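Wieder kein Sauerteig. Also doch, Teig schon, aber kein Trieb. Starter ist jetzt 3 Wochen alt, riecht nach Nagellack und macht genau gar nichts. Gestern Abend gefüttert, heute früh: zwei Bläschen. Zwei!

Yasmine meint, Küche zu kalt. Kann sein, Oktober halt, und ich heize erst ab November, aus Prinzip.

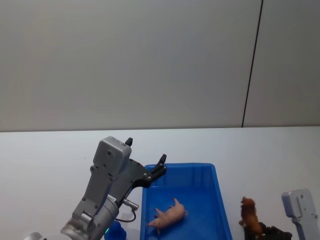
Blaue Kunststoffschale, oben offen.

Also neuer Plan. Roggenvollkorn statt Weizen, Wasser lauwarm, Glas in den Backofen mit Licht an — Licht, nicht Ofen, den Fehler hatten wir schon. 30 Gramm Starter, Rest in die Pfannkuchen. Schmeckt säuerlich, geht aber mit viel Apfelmuss.

Und nicht dauernd reingucken. Schwer.
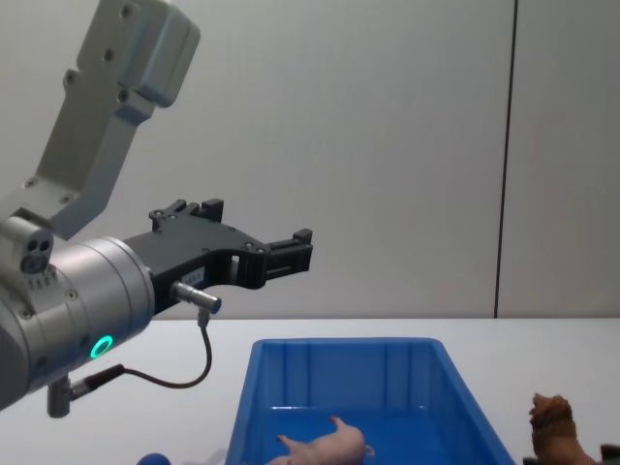
Carleen McPhee: Nagellack heißt Hunger, der will öfter Futter. Zweimal am Tag, dann wird das. Meiner hat im Herbst auch gestreikt.

Ok Carleen, zweimal am Tag. Wecker ist gestellt. Wenns klappt, gibts nächte Woche Brot, sonst halt wieder Pfannkuchen.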